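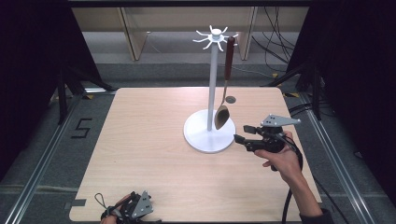 White hook stand with a spoon, on a light wooden table

08/04/2025

The Remham Open and the Matter of the Second Weigh-In
Posted by Nithin Fernandes

Readers who follow amateur boxing in our region will be aware that the Remham Open returns in February, and that the published rules for the event contain a change to the weigh-in procedure. I have received a number of messages on the subject. I have refereed and judged at this tournament for many years, and I attended the rules meeting in Dradum at which the change was adopted. The views that follow are my own and should not be read as a statement by the organizers.

Under the previous rules, every boxer weighed in once, on the evening before the first bout. A boxer who reached the final stages would therefore compete on the last day on the strength of a weight recorded before the tournament had started. The new rules retain that evening weigh-in and add a second, held each morning for those scheduled to box that day. A small allowance above the class limit is permitted at the morning check. A boxer who exceeds it is withdrawn, and the opponent advances by walkover.

The purpose of the change is to discourage rapid weight loss before the first weigh-in. Coaches in this sport know the practice well. A boxer sits in a hot bath, or runs in a plastic suit, or stops drinking water, and arrives at the scale in a condition in which no responsible person would allow him or her to box. Food and fluids are then taken overnight. The body recovers to a degree, but the boxer enters the ring tired, and enters it against someone who may have done the same thing or may be naturally much smaller. I have stopped contests in the first round that, in my judgment, had been lost in a hotel bathroom the night before.

I supported the change when it was put to the meeting, and I support it now. I do have reservations about how it is to be carried out.

The first concerns time. The tournament is scheduled to run for 3 days, with 42 bouts on the provisional program. Doctors must see every boxer on every day of competition, and the medical check and the weigh-in have always been conducted in the same corridor. In past years the morning line for the doctors alone reached the stairwell. If the scale is placed in that same corridor, the first bout will not start on time, and boxers who have been told to expect the ring at ten o'clock will be warming up, cooling down and warming up again until noon. A delay of that kind is not a small matter for a boxer of 16 who has had a light breakfast and is already nervous.

My recommendation, which I made at the meeting and will repeat in writing, is that the scale be moved to the side hall and opened a full hour before the medical check. Boxers in the lightest classes should go first. They are generally the youngest, and they tend to find the wait hardest.

The second reservation concerns the scale itself. The organizers have relied on a single Mavura platform scale at the Open for as long as I have been involved, and I have no complaint about its accuracy. The difficulty lies in having only one. Boxers reasonably wish to check their weight before the official reading, and under the old arrangement they did so through the afternoon, one at a time, with little inconvenience to anyone. A morning weigh-in leaves no such period. A second scale, verified against the first in the presence of at least two coaches, should be available from the time the doors open. The two readings should be written on a card and displayed beside the scales so that no later argument can arise.

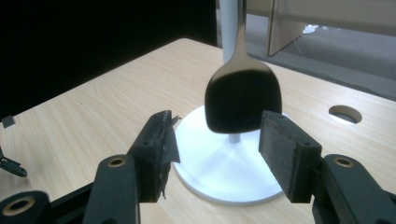 A third point was raised by several coaches from the Dradum clubs, and I believe it deserves more attention than it received. The rule as drafted does not say what happens when a boxer is over the allowance by a very small margin at the first attempt. The evening weigh-in permits a second attempt within the session. The morning weigh-in is silent. One reading of the text is that there is no second attempt at all. Another is that the evening procedure applies by default. Both readings were put forward with confidence in Dradum, and the chair ruled that the matter would be clarified before the draw.

In my opinion there should be no second attempt in the morning. A second attempt invites the boxer to spend half an hour skipping rope in a heavy top before a contest, and the rule was written to prevent exactly that conduct. The allowance already provides room for ordinary variation. If it is felt to be too narrow, it should be widened by agreement and announced early, so that every coach can plan for it.

I recognize that this position will seem harsh to a family that has driven a long way and paid for rooms. I have had to inform parents of a withdrawal on more than one occasion, and I did not enjoy it. The remedy lies with the coach, months ahead. A boxer who cannot hold a weight for three mornings in a row is entered in the wrong class, and moving up a class in the autumn is a far better course than starving in the winter.

Some correspondents have asked whether the change will reduce entries. It may do so in the first year. The Open was first held in 2000, and almost every alteration since then has been followed by a dip and a recovery. When headguard rules were revised, two clubs stayed away and then came back the following season. When the scoring moved to the present system, there were complaints from all sides – mine included – and today very few coaches would wish to return to the old one. I see no reason to expect a different pattern on this occasion.

There is also a benefit to spectators that has not been mentioned. Closely matched boxers produce better contests. The hall in Remham seats 378, and on finals day it is normally full well before the first bell. Those who buy tickets are entitled to see two people of comparable size who are both fit to box. A walkover in a final is a disappointment, certainly. I would still prefer it to a stoppage after forty seconds.

With regard to practical arrangements, I have been asked to pass on the following. Medical cards must be presented at both weigh-ins, and a photograph of a card on a telephone will not be accepted. Boxers may weigh in wearing shorts and a vest. A parent or a coach of the same club must accompany any boxer under 18. Visiting teams have again been offered a reduced rate at the Sun, on the condition that bookings are made by the club and not by individual families. The kitchen there has agreed to open early on all competition mornings, and I would encourage coaches to confirm numbers with the front desk directly.

Questions about the draw should go to the tournament office. I have no part in it and cannot say who will meet whom. Questions about the rules may be left in the comments, and I will answer those that fall within my knowledge. The clarified wording on second attempts will be added to this page once I have received it from the chair.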